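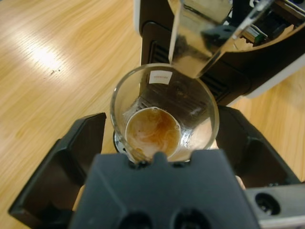
Kann ein Roboter heute schon zuverlässig Kaffee machen?

Mahmoud El Sherbiny
16/12/2023

Hallo zusammen, bei uns in der Werkstatt (wir reparieren Sportgeräte, die Firma heißt Tisport) kommt das Thema alle paar Wochen wieder hoch. Mein Chef hat irgendwo ein Video gesehen und meint jetzt, so ein Arm mit Greifer könnte doch morgens die Kapselmaschine bedienen, und wenn das klappt, auch gleich Schrauben sortieren und die Tische abräumen. Ich bin da skeptisch — aber ich kenne mich auch nur mit Kettenspannern aus.

Mich interessiert die ganze Runde: Kapsel holen, einlegen, Hebel zu, Glas drunter, Knopf drücken, Glas wieder weg. Ohne dass einer danebensteht! Schafft das eine Maschine, die man bezahlen kann, oder ist das noch Forschung? Und was wäre der schwierigste Teil? Ich tippe auf das Glas, mein Kollege sagt, die Kapsel. 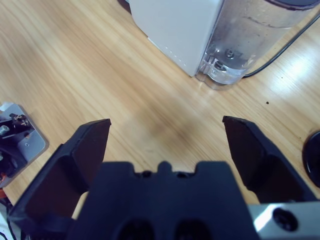
Þórey Ásgeirsdóttir
Kommt drauf an, was du mit zuverlässig meinst. Einmal vorführen geht, das sieht man ja überall. Jeden Morgen um sieben, wenn jemand die Maschine zum Putzen verschoben hat, ist eine andere Sache. Ich hab im Oktober in einer Halle bei Goicoechea zwei Arme beim Einräumen gesehen, und die waren richtig gut, solange alles an seinem Platz stand. Dann stand eine Kiste quer und es war Pause.

Dein Kollege hat übrigens recht, finde ich. Ein Glas ist groß, da darf der Greifer ein bisschen danebenliegen (durchsichtig ist natürlich blöd für die Kamera, das schon). Aber so eine Kapsel will in genau einen Schlitz, und zwar richtig herum. 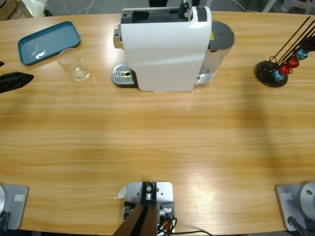 Was die meisten unterschätzen, ist das Drumherum, also wie der Platz eingerichtet ist. Ich würde damit anfangen, bevor ich über den Arm nachdenke. Bei einem Ständer, an dem die Kapseln auf schrägen Stangen hängen, muss der Greifer jede in einer anderen Höhe erwischen und auch noch sauber herausziehen. Eine gerade Rinne wäre für den Anfang viel leichter. Und das Glas gleich links neben das Abtropfgitter, dann ist der Weg kurz. Schrauben sortieren würde ich komplett getrennt behandeln, dafür gibt es Rütteltöpfe, die können das seit Ewigkeiten.

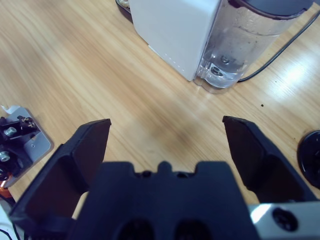

Weitere Antworten

werkbank_uli
Vollautomat kaufen, fertig. Wir haben einen für 300 Euro, der braucht keinen Arm.

Mahmoud El Sherbiny
Danke euch! Uli, das hab ich dem Chef auch gesagt, er will trotzdem den Arm :) Þórey, das mit der Rinne probiere ich mal, erst von Hand mit einem Stück Kabelkanal. Weiß noch jemand, ob die Greiferfinger hinterher klebrig werden, wenn mal was überschwappt? Kann man da einfach Spülmittel nehmen?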